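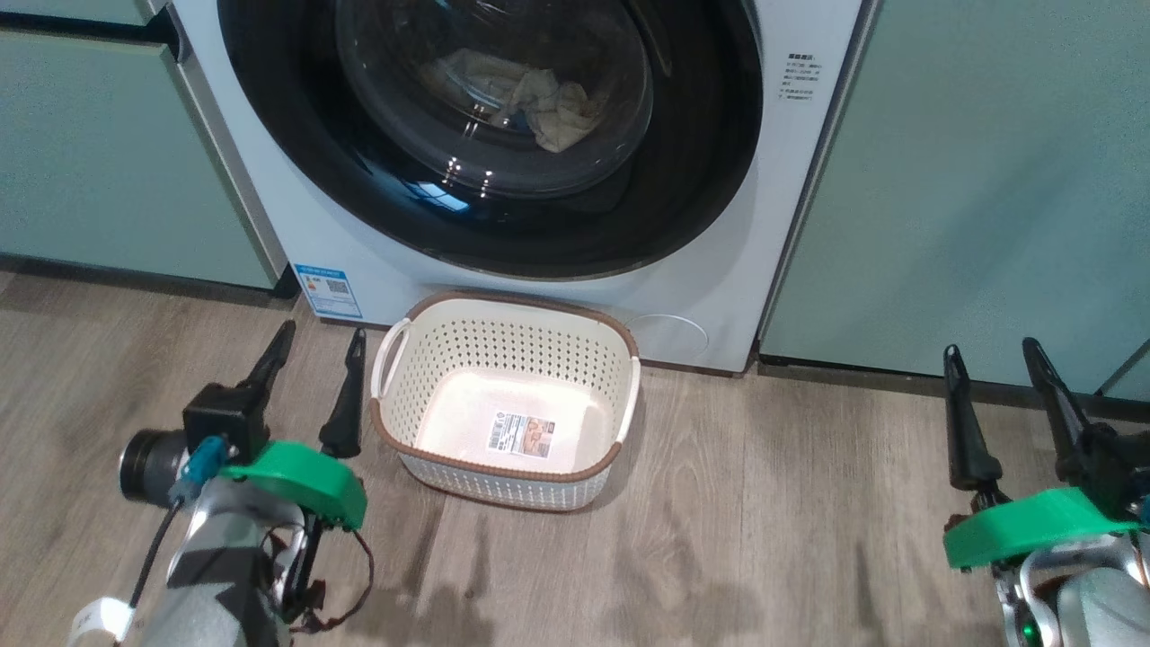

Yaowalak Petchrat wrote in to ask why anyone would spend money on a second arm before they had a decent planning sheet, and I've been chewing on that ever since, so this review of the Widora equipment planner is partly for her!

I love this thing. You enter each arm, gripper and wrist camera on its own line, and it keeps the stuff we all forget (brackets, cables, spare fingers) in a separate column with its own total. My first laundry setup plan came out 468 dollars over what I'd scribbled on paper — nearly all of it in that column. Better to find out in July than at checkout.

The compare view is great too. I put a one-arm plan next to a two-arm plan for basket work and could see right away where the extra 1000 went.

Gripes? Shipping has to be typed in by hand, and the export stops at 200 lines. I used Stoson's planner before this and I'm not going back. Next I'm adding the spare motors, once I get a quote from Rizk.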